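4.2 What the hand tool changed at the benches

The claims made for the system before it reached the Skitside site were of the usual sort. Staff would be freed from repetitive handling, errors would fall, and the people displaced from the sorting benches would move to what the Bruminik proposal called "exception work". We set these claims against 15 interviews and 387 pages of shift notes. The notes were kept by the workers for their own use, which makes them patchy, but they were written before anyone knew they would be read by researchers and we give them some weight for that.

The first thing to establish is how little was automated in the period we studied. The fixed cell at the end of the room ran for part of each day and handled a narrow band of items. Most of the work described as automation was done by people, at tables, holding a gripper by hand and performing the tasks that the cell was later supposed to perform by itself. Each attempt was recorded. Management spoke of this as a temporary stage. It was in its second winter when our fieldwork ended, and the vendor's schedule had been revised so often that supervisors had stopped printing it out.

The job itself is easily stated. A worker brings the two fingers down on either side of an item, closes them, moves the item to its place, opens them and starts again. What the job title concealed was the amount of judgement involved in doing this slowly enough to be useful and quickly enough to meet the quota. Several interviewees said they had been faster with their bare hands on their first day than they were with the tool after months of practice. One called it "learning to be clumsy on purpose". Another objected to the word clumsy and said it was more like writing with the wrong hand for a teacher who only marks the spelling.

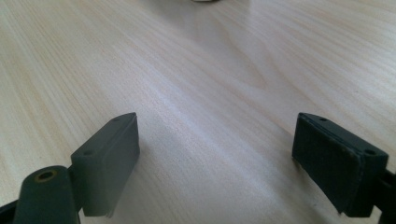
Figure 4. Dark grey gripper fingers, open, over a pale wooden tabletop.

Quotas were set per shift and counted in accepted recordings, so an attempt that was rejected at review brought the worker nothing. Of the 2746 attempts logged in August, 229 were rejected. The site manager quoted this to us as evidence of quality. The workers read the same figure as unpaid effort, and they had a case: rejections were not spread evenly across the room. Those who worked with small or slippery items carried more of them, and items were assigned by the software with no allowance for difficulty. A request for a weighting scheme was made through the Foley liaison. It was acknowledged on a Thursday and, as far as the notes show, never answered.

The reasons given for rejection were also thin. The review screen offered a short menu of codes, the commonest of which was "motion quality". Workers had built up a body of folk knowledge about what this meant. Some thought it punished hesitation. Others thought it punished a second grasp, or light falling badly on the work surface, and there was a long-running argument in the shift notes over whether people near the windows did worse after lunch. We could not settle the matter, and neither could the two supervisors we asked. Bruminik declined to provide the review criteria on the grounds that they were still being developed.

It would be wrong to present the benches as simply miserable. Some interviewees preferred the new work. It was quieter than the line, it involved less lifting, and a few older workers with bad backs said frankly that they would have left otherwise. Two people enjoyed the tool for its own sake and had strong opinions about the angle of approach. We do not discount any of this. But these benefits came from sitting down and from being away from the line – neither of which required a robot – and they could have been had years earlier for the price of some chairs.

The promised exception work is harder to find. In the proposal it appears as a new and better-paid grade, with training attached. On the floor it consisted mainly of walking to the cell when it stopped, clearing whatever had stopped it and pressing restart. The task was shared informally among whoever sat nearest, and it was done in time taken from their own quotas. No one in our sample had been regraded. When we raised this with management we were told that the grade would be introduced once the volume of exceptions was understood, although no record of exceptions was being kept other than the one in the shift notes.

There remains the question of ownership. The recordings were the product of skill, and in several cases of skill gained over a long career in manual sorting. They were treated in the contracts as a by-product of attendance. Workers at the Kako site, where the same tool was introduced a little later, had negotiated a small payment per accepted recording on top of the hourly rate. It was modest and came with conditions, yet it recognized that something was being handed over. At Skitside the subject had not been raised formally, and most of those we interviewed did not know about the Kako arrangement until we asked about it.

We are cautious about generalizing from one room. The site was small, the vendor was new to the sector, and some of the friction we describe may belong to any early installation. Even so, the gap between the proposal and the benches was wide enough that the word "automation" did not describe what most people there were paid to do. Section 4.3 takes up the effect of the quota on breaks and on the handover between shifts.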